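Stotton Colour Words: README
Last updated June 2022

What you have here
A list of the words people in Stotton use for colours when left alone with a paint chart and a pot of tea. There are 1,938 entries in the main file and 2,371 in the long one, which keeps the spelling variants and the rude ones.

Files
words.csv — one word per row, with the speaker's age band
words_long.csv — the same, less tidy
notes.txt — Zyanya Xolalpa's remarks, left as she typed them

Known trouble
Yellow-green is a swamp. Mustard, olive, pea and "gran's curtains" overlap so badly that we stopped trying to draw lines between them. Grey is nearly as bad, and lavender creeps in whenever the light goes.
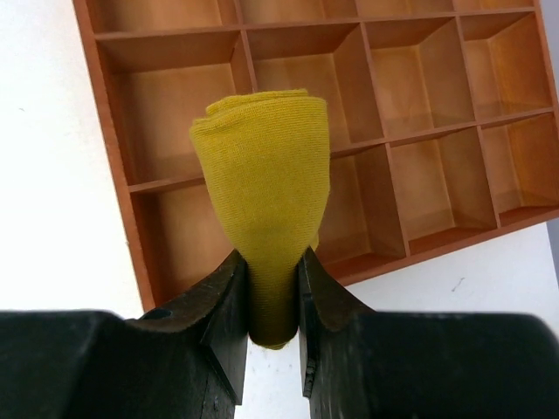
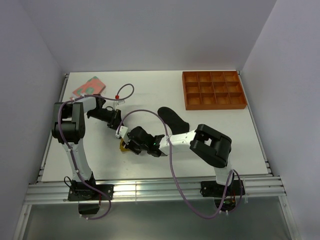 First: rolled cloth, mustard or olive. Second: pale grey-lavender walls.

How the words were gathered
Aravind Amin knocked on doors in January. Each person saw the chart twice and was asked not to read the names printed on it. Most did anyway. Answers copied straight from the chart carry a 2 in the "source" column; everything else carries a 4, for reasons lost with the first spreadsheet.

Please don't
Use this to settle an argument about teal. We have had letters.

Licence
Share it, change it, say where you got it. Corrections go to Zyanya, who will disagree with them.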